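Forum Bois et finitions > Tables et plans de travail
Sujet : Table en pin, huile ou vernis ?

Skasadier
Bonjour à tous. Je refais le plateau de la table de la salle de pause, en pin massif. Ancien vernis poncé au grain 80. J'hésite entre une huile dure et un vernis mat à l'eau. On y mange tous les midis à plusieurs et tout le monde y pose son café. Budget serré, je voudrais finir avant fin novembre.

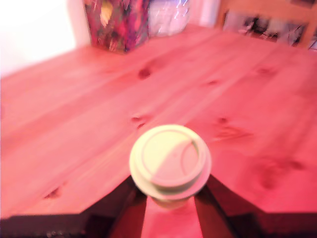 andri_t
Le vernis tient mieux aux taches, mais le jour où il s'écaille il faut tout reprendre. Sur une table où l'on pose des gobelets à couvercle comme le tien, à même le bois, je partirais sur l'huile : une auréole se ponce localement et on repasse une couche le soir. Compte deux couches fines, essuyées au bout de 20 minutes. Le pin boit beaucoup à la première.
Andri Trummer

Jacobs57
Pas d'accord. L'huile sur du pin dans un lieu collectif, j'ai donné. Au bout d'un an c'était gris devant chaque chaise. Personne ne fait l'entretien au travail, chacun attend que l'autre s'en occupe. Vernis polyuréthane, trois couches, égrenage entre chaque, et on n'en parle plus.

Skasadier
Merci. Autre question, les nœuds. J'ai lu qu'il fallait les isoler à la gomme-laque sinon la résine remonte. C'est vrai aussi sous une huile ?

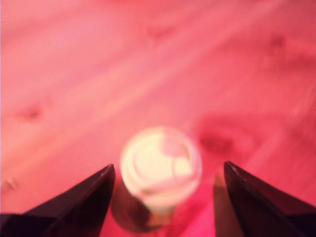 Le plateau, avec quelques nœuds.

andri_t
La gomme-laque sert surtout sous une peinture. Sous une huile elle bloque l'absorption et tu auras des ronds plus clairs. Un chiffon avec un peu d'acétone sur les nœuds qui collent, tu laisses sécher, et c'est tout. Par contre 80 c'est trop grossier pour finir, il faut monter à 120 puis 150.

Jacobs57
Sur les nœuds je suis d'accord avec Andri. Sur le reste non. Et s'il met de l'huile, qu'il pense aux chiffons - à plat dehors ou dans l'eau, jamais en boule dans une poubelle, ça peut prendre feu tout seul.

Skala
J'ai le même débat à la maison. Chez nous le vernis a bien tenu, sauf sous les tasses brûlantes qui ont laissé des marques blanches. Des sous-verres règlent la moitié du problème, quelle que soit la finition.

Skasadier
Les sous-verres, j'ai essayé. Ils disparaissent en une semaine. Les mugs, eux, restent. 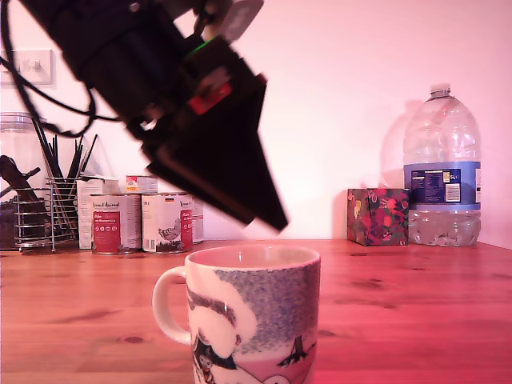

Récapitulatif des étapes (message modifié vendredi)

1. Ponçage 120 puis 150, dans le fil.
2. Dépoussiérage, acétone sur les nœuds collants.
3. Essai d'huile et de vernis sous le plateau, côte à côte.
4. Choix après une semaine, avec un fond de café posé dessus.

Jacobs57
Laisse le café toute la nuit, sinon l'essai ne vaut rien.

andri_t
Une nuit, oui. Et fais l'essai après séchage complet, pas le lendemain.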